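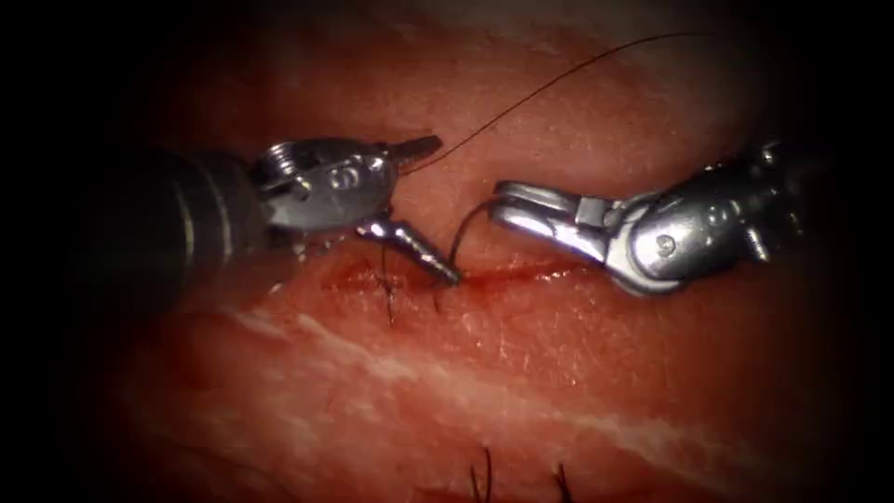
Convocatoria: cirujanos y residentes para evaluar el kit de sutura robótica Istavley

Por Bernadette Gautier | 27 de enero de 2022
14 compartidos | 3 comentarios

Duggan busca participantes para la evaluación externa de Istavley, un kit de entrenamiento en sutura para plataformas quirúrgicas de dos brazos. El kit incluye software de registro de movimientos, un programa de ejercicios y un módulo de revisión en vídeo. Ya lo usan dos centros docentes y ahora queremos la opinión de personas que no hayan trabajado con nosotros.

Qué harán los participantes

Cada persona asistirá a siete sesiones en nuestro laboratorio de Prarka. En todas se trabaja lo mismo: puntos sueltos sobre tejido, con anudado instrumental y corte de cabos. Las dos primeras son de adaptación a la consola y no se puntúan. Al terminar cada sesión se rellena un cuestionario sobre el manejo de la aguja, la tensión del hilo y la utilidad de los avisos del software.

El registro guarda la trayectoria de ambos instrumentos y el vídeo del campo. No se graba la cara ni la voz del participante.

A quién buscamos

-- Residentes de cirugía general, urología o ginecología, a partir del segundo año.
-- Especialistas con o sin experiencia previa en consola.
-- Instrumentistas y docentes de simulación, para un grupo aparte de nueve plazas.

Hace falta leer inglés, porque la interfaz todavía no está traducida. No pueden presentarse empleados de Duggan ni de Flunow, que distribuye el kit.
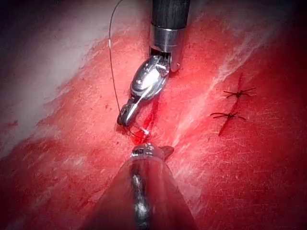
¿Hay que tener experiencia con cirugía robótica?

Basta con saber suturar a mano o por laparoscopia; el manejo de la consola se enseña en las dos primeras sesiones.

Condiciones

La compensación es de 2.000 euros por el programa completo, que se abona al entregar el último cuestionario. Quien lo deje antes cobra la parte proporcional. Los desplazamientos se pagan aparte, con justificante. Las sesiones son por la tarde y las fechas se acuerdan con cada participante; el programa se cierra en octubre.

Mebrat Jemal coordina los turnos y Finbarr Horgan lleva la parte técnica. Los resultados se publicarán sin nombres, también los desfavorables para el producto -- así consta en el acuerdo que firma cada participante.

Cómo presentarse

Envíe un currículum de una página y unas líneas sobre su experiencia en sutura a la atención de Mebrat Jemal, en Duggan, con la referencia «Evaluación Istavley». Indique qué tardes tiene libres. Contestamos a todas las solicitudes, aunque el grupo de instrumentistas y docentes suele llenarse antes.

Publicaciones recientes

Istavley: cambios en el módulo de revisión en vídeo
Flunow amplía el servicio de mantenimiento para centros docentes
Técnico de laboratorio en Prarka, media jornada
Entrevista con Niamh Corrigan sobre la enseñanza del anudado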